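Vinbridge Neighbors, February newsletter
Posted 8 Feb 2023

The great winter clear-out (and what to do with it all)

Every year, somewhere between taking down the last of the lights and the first crocus, I get the itch to empty a closet. My mother had it too, and she would start at the top of the house and work down, and by suppertime the hallway would be so full that we had to turn sideways to get to the kitchen. I have tried to be a little calmer about it! This year I did the closet under the stairs, and it took me three evenings and a great deal of tea, mostly on account of the photographs I found and had to sit down with.

A lot of you wrote in after the last issue asking where things can go, so I have tried to gather it all in one place. The swap shelf at the Doolan Street hall is open again on weekday mornings, and it takes books, puzzles with all their pieces, and kitchen things in working order. Please don't leave bags on the step after hours. We had a wet January and a whole set of encyclopedias was ruined, which made me sadder than I expected, as I don't suppose anyone has looked anything up in them for years.

Toys are welcome too, and the playgroup would especially love anything with wheels. Soft toys need to go through the wash first. If you have outgrown winter coats, hang on to them until the coat drive opens in August (I know it seems an odd month, but the families like to have them sorted before school starts).

Sevim Coşkun wrote from Ornau Lane with a tip I have already stolen. She keeps one basket by the back door, and everything goes into it through the week, whatever it is, and then on Sunday after lunch the whole family sorts it out at the table. Her youngest is in charge of cans and takes the job very seriously. I tried it last weekend and found my good scissors, so I am a convert.

One last thing on recycling, and then I will leave you in peace. Cans can be crushed or whole, but they should be rinsed. Crinkly plastic wrappers still can't go in the curbside bin, I'm afraid, even the clean ones. Save them up and drop them in the tall box inside the hall door, to the left of the coat hooks.
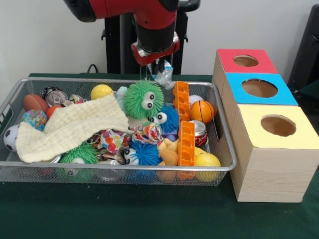 Saltier supper, and a thank you

The soup supper raised $400 for the hall roof, and there was not a drop of the split pea left by seven o'clock. The Saltier bakery sent over 30 loaves and wouldn't hear of being paid. Thank you all so much for coming out on such a miserable night! If you went home with somebody else's ladle, it has a green handle and it is missed. Just leave it at the hall any morning.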